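Open day at the Salby robotics hall – anyone else go?

Forum: Automation and Small Shops

quezada_mill wrote:
2018-07-16

Went to the open day at Salby and figured I'd post some notes, as a few people here asked in February if it was worth the drive. They had several stations going. Most of the crowd was at the palletizer. I spent most of my time at the peg insertion table, run by a small outfit called Fludska.

The job is simple to explain. An arm with a two-finger gripper takes a block and puts it in a hole in a green part. Parking was 8 dollars, by the way, and the coffee was bad. 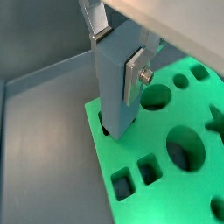

Gray block going into a square cutout, Salby open day.

They let us stand as long as we wanted. I asked about clearance and the guy gave me a straight answer, which was that they keep it loose for demos and tighten it up back at the shop. I asked about price too and got a brochure.

flerk_shop_guy wrote:

Was there too, afternoon slot. I liked it less than you did. Putting a square block in a square hole is a toy problem. I have real fixtures with chips and coolant all over them, and I didn't see anything that day that tells me how it would do there.

quezada_mill wrote:

Fair, but I wouldn't call it a toy problem. Anybody who has tried to get an arm to put a dowel in a plate knows how little it takes to jam. A square block also has to be turned the right way, so you have rotation to deal with on top of position.

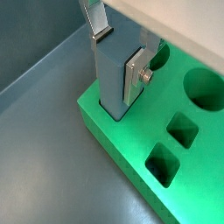 tinbender12 wrote:

Rotation is the part I'd pay for. We bought a used arm from the Flerkberg auction and it repeats fine, but if the part shows up a few degrees off we're done. Did they say if it was using force feedback or just the camera?

quezada_mill wrote:

Both, according to them. Camera to get close, force for the last bit. I didn't see any readout on the force side so I'm taking their word for it. What I'd watch for if you go to the next one is the time between the block getting over the part and the fingers opening. That's where your cycle time goes.

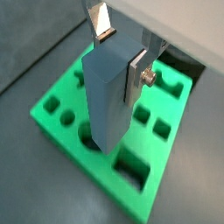

I asked if they would run it with the lights down and they said not during the open day. I also asked about finger wear and they said they change the pads when the grip starts to slip – no schedule.

flerk_shop_guy wrote:

No schedule would not fly with my boss. But ok, if they let people bring their own parts next time I'd go back.

old_lathe wrote:

How long was the line? I've got 3 guys who want to see it and I'm not shutting down a shift for a brochure.

quezada_mill wrote:

No line at Fludska when I was there. The palletizer was packed. Sign at the door said 1572 people had registered, but no way they all came at once. Go early and you'll be out by lunch.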